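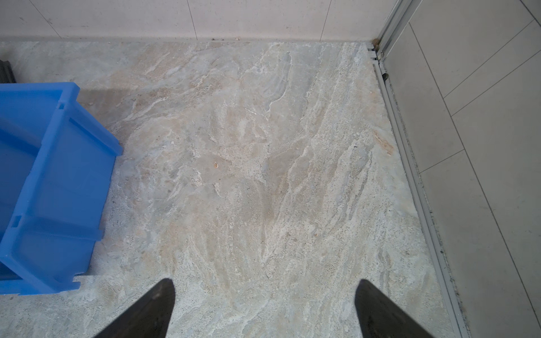 Blue crate on the stone floor, Primcombe.

The Floor Report
Sunday, July 31, 2022
By the Primcombe Desk

The survey form allowed 2 lines for the floor. The inspector used both. Marble-like, pale grey and beige, veining diagonal. One fleck, orange-brown, size of a fingernail, origin not established.

He wrote to Birko, who had laid the slab. Birko replied that the fleck was not theirs. Karam, who supplied the crates, checked batch 664 and found nothing orange in it.

He went back in September and knelt by the tiled wall. The fleck was in the same place. He put it in an envelope, numbered it 452 and posted it to the tenant.

It came back unopened. He returned it to the floor.

Comments

tilebore: Would have failed the floor for the stain by the metal edge.
M4_grout: Who posts a fleck second class?

Related
The Lotberg Stairwell
Meter Reading, 2064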